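Where Does the Brush Go? A small project on cleaning one very small bathroom

Project report, Home and Building Services, second year 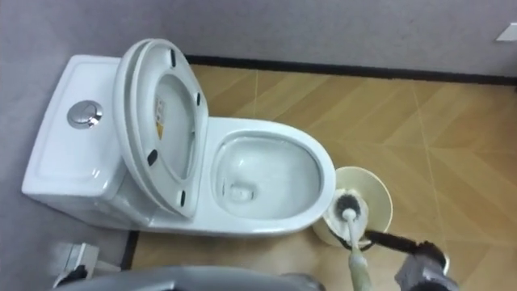 I picked this subject because I live with it. There are four of us in the flat on Henare Road, the bathroom is tiny, and by the start of March we had fallen out over the toilet more often than over the rent. My tutor, Delwyn Pryor, said a project could be on anything as long as I could test it and write down what I found, so I took her at her word!

The question I started with was simple enough. How should a shared toilet be cleaned so that it stays decent between one proper clean and the next, without anyone spending their whole evening on it? I also wanted to know what to do with the brush, which in our flat lives on the floor in its holder next to the bowl and gets knocked every time somebody turns round.

What I did

I ran the project for 50 days and used two routines. For the first half we carried on as we always had, meaning whoever was fed up enough did the lot in one go. For the second half I wrote a short routine on a card and stuck it inside the cupboard door. Seat and lid up first, cleaner under the rim, leave it for 10 minutes, then brush from the rim downwards and flush with the brush still in the bowl so it gets rinsed. After that the brush gets trapped under the seat to drip over the bowl for a bit before it goes back in the holder. Then a cloth over the lid of the tank, the flush button, the seat (both sides) and the outside of the bowl, in that order, so the cloth goes from the cleanest bit to the worst.

I kept a notebook on the windowsill in the hall and everyone had to put a mark out of five each evening. Ebony Trevaskis and Lionel Masson were very good about this. Our fourth flatmate asked to be left out of the report and I've agreed, but the marks are in the totals.

For the cleaner I used Mekeck for the bowl and a plain washing-up liquid solution for everything else. I had meant to compare Mekeck with Utance as well -- the shop ran out of Utance in the second week and I dropped that part. I know it leaves a gap.

What I found

The routine won, though by less than I'd hoped. The average mark went from just under three to just over four. Most of the gain came from the underside of the seat. Before this I would have said we cleaned it, but when I looked through my notes from the first half it hardly came up at all. The little rubber bumpers are the fiddly part, as dirt gathers in a ring at the base of each one and a flat wipe goes straight over the top. An old toothbrush sorts that out in seconds, so I added it to the card.

The hinges were the other bad spot. I tried a cotton bud (too soft), a folded cloth (too thick) and then the same toothbrush again, which did the job. I should have started with it.

Draining the brush made a real difference to the holder. In the first half I tipped it out every few days and there was always grey water at the bottom, and it smelled. In the second half I only found water in it twice, both times after Lionel had been in a hurry. He admits this.

Things I would change

The marks are a weak point. Ebony gave fours whatever happened, and I knew which routine we were on when I gave mine, so I was hardly neutral. Maxine Gilchrist, who read my draft, suggested asking visitors instead, but I couldn't quite face handing my friends a notebook on their way out of the loo.

I'd also like to try moving the brush. We looked at a wall holder from Elo and I got quite keen on it, but the landlord doesn't want holes in the wall and I don't trust the sticky sort in a steamy room. For now it stays on the floor by the bowl, and I lift it out of the way whenever I mop.

Cost came out low. The toothbrush was an old one of mine and we got through one bottle of Mekeck in the whole time. The card is still up, a bit curled at the corners, and Ebony has added a line at the bottom about putting the lid down.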